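Reuse and Refill of Plastic Bottles in Shared Student Housing
Project report, Flisia College, Environmental Studies
2019-01-21 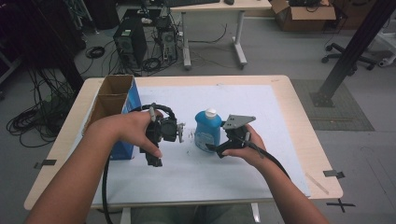 Plastic bottles make up a large part of the light packaging thrown away by student households, and most of them are used once. This project looked at what happens to bottles in the shared houses of the Ustitz district, and whether a refill point within walking distance changes it. We were interested in ordinary household bottles of all kinds, from drinks to cleaning products. The blue plastic bottle with the white cap, standing on the table with its label faded, is typical of the sort we mean: coloured plastic, a cap in another colour, and a label that no longer tells you much. Coloured bottles are harder to sort than clear ones and are worth less once sorted, so keeping them in use for longer matters more.

1. Background

Ustitz has a high share of rented houses with between three and six tenants. Recycling is collected every second week. Tenants change every year, and the rules for what goes in which bin are usually passed on by word of mouth. In May the Mulach shop, which sells dry goods by weight, added a refill counter for washing-up liquid, laundry liquid and hand soap. Customers bring their own bottle, have it weighed, fill it and pay for the contents. The nearest other refill counter is in Paewai, a bus ride away, and few students knew of it.

2. Questions

We set out to answer two questions. First, how long does a household bottle stay in a student house before it is thrown away? Second, do people who live near the Mulach counter use it, and if not, why not?

3. Method

We put a paper questionnaire through 200 letterboxes in Ustitz and collected the answers from a box in the college entrance hall. We received 76 completed forms, one per household. The form had 12 questions, most of them tick boxes, with one open question at the end.

We also asked 3 of the households to keep a bottle diary for four weeks. Each new bottle was written down with the date it came into the house, what was in it, its colour and what happened to it when it was empty. The diary sheets were kept on the fridge, and we think this helped, as the households that put theirs in a drawer during the trial week had forgotten it by the second day.

4. Results

Drinks bottles left the house fastest. In the diaries most were in the bin within a day of being opened, and the few that stayed were refilled with tap water and taken to lectures. Bottles for cleaning products stayed for weeks, but this was because they took weeks to empty. Once empty they went out with the next collection.

Less than half of the households that answered had heard of the refill counter. Among those that had, the main reasons for not using it were the opening hours, not having a clean empty bottle to hand, and doubt about whether it was cheaper. On the last point we compared prices ourselves. Laundry liquid was cheaper at the counter than the supermarket brands but dearer than the supermarket's own label. Washing-up liquid cost nearly the same.

The open question brought up something we had not planned for. Several households wrote that they did not like refilling a bottle when the label had worn off or was for a different product. In a shared house people want to know what is in a bottle under the sink, and one house had washed a pan with floor cleaner. After this we asked at the counter, where the staff hand out plain stickers if asked - but the stickers are kept in a drawer and there is no sign.

5. Discussion

The answers came from people willing to fill in a form about bottles, so they are likely to be keener than the average tenant. The diaries cover too few houses to say much about numbers, and one of them has a gap of five days when everyone was away. We would still expect the order to hold, with drinks bottles going first and cleaning bottles last.

Labels seem to be a bigger obstacle than we assumed. A worn bottle is perfectly sound as a container, yet people throw it out and buy a new one with the same liquid in it. This could be fixed at very little cost.

6. Suggestions

- Put the stickers and a pen on the counter where customers can see them.
- Keep a crate of clean donated bottles for people who arrive without one.
- Open until seven on one evening a week during term.
- Add a line on the counter to the leaflet new tenants get from the college housing office.

We passed these to the shop and to the housing office. The shop has agreed to move the stickers. The housing office prints its leaflet in summer and asked us to send the wording before then.

Appendix A: questionnaire
Appendix B: blank diary sheet
Appendix C: price comparison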